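Apontamentos da aula 2, Jornalismo Desportivo: o mercado de transferências

Pessoal, deixo aqui o que vimos na aula (mais umas coisas que ficaram por dizer, porque me perdi a falar de cláusulas, como sempre!).

## Quem fala quando "alguém fala"

Numa notícia de transferências há quase sempre um interessado atrás da fonte. O agente quer subir o salário, o clube vendedor quer um leilão, o comprador quer acalmar os adeptos. Quando leem "o jogador está encantado com a proposta", perguntem logo quem ganha com a frase.

## O condicional

Eu embirro com o "estaria interessado". Serve para tudo e não responsabiliza ninguém. Prefiro "segundo fonte próxima do clube", desde que a fonte exista mesmo, claro.

## Os números

No exercício do Hunwood contra o Tededum, metade da turma somou o valor fixo com os objetivos e pôs tudo no título. Cuidado! Se são 20 milhões fixos e 2 por objetivos, o título leva os 20 e o resto explica-se no texto.

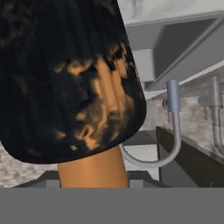
## Para a próxima aula

- Ler o dossiê do Gestine, da página 1 à 227 (sim, eu sei, mas tem muitas tabelas e lê-se depressa).
- Escrever uma notícia sobre o empréstimo do médio ao Saengthong, no máximo 2.000 caracteres com espaços.
- Entregar até 6 de janeiro, em papel ou por correio eletrónico. Quem já entregou em dezembro pode refazer o título, se quiser.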